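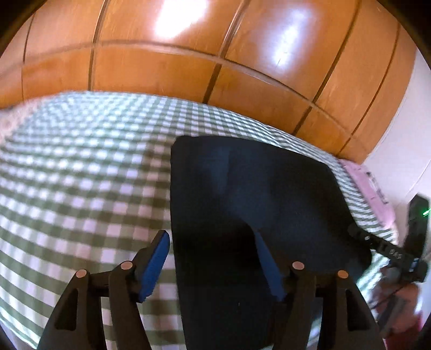

How often should a checked bed sheet be changed when dark clothes are folded on top of it? Once a week, and sooner if lint from the clothes has started to show on the white squares.

The answer comes from the revised linen guide issued in November by Brevville, the furnished-rental operator, for its buildings on the Kokum and Tamiru sites. The guide covers bed linen, folding on beds and the care of varnished wood headboards. It replaces a set of loose sheets that had been in use since the two sites were joined under one laundry contract.

Green-and-white gingham stays as the standard bottom sheet. Brevville tested plain white and plain gray against it over one winter and kept the gingham for a practical reason: the lines of the check show at once whether a sheet is square on the mattress. If the bands run parallel to the headboard, the sheet is straight. If they drift, it is pulled and tucked again before anything else goes on the bed.

The new section deals with folding. Tenants and cleaning staff both use the bed as a folding surface, and dark cotton sheds onto light cloth. Under the guide, navy and black items are to be shaken out away from the bed, laid flat, folded and moved to a drawer or shelf in one pass. They are not to be left on the sheet overnight. Lint is taken off with a dry brush, worked in one direction along the bands — a damp cloth presses the fibers in.

Washing instructions are short. Gingham sheets go in at 4 to a load, with no dark items, and come out of the dryer while the hems are still slightly damp. Sheets with faded checks may stay in use. Sheets with thinning at the corners may not, and are cut down for dust cloths.

The headboard section runs to 4 paragraphs. Glossy varnish is to be wiped with a soft, barely damp cloth and then dried, following the grain. Seams between panels are done separately with a dry brush, as water left in a groove can lift the finish. Spray polish is no longer allowed. It left a film that caught the window light and marked pillowcases.

Beds that stand against a wall are to be pulled out for sheet changes so that the far side can be tucked properly. Staff had asked for this point to be written down.

The linen order tied to the guide is for 800 sheets, supplied by Ellano and delivered in stages. The first 29 apartments have already been changed over, and the rest will follow as tenancies turn.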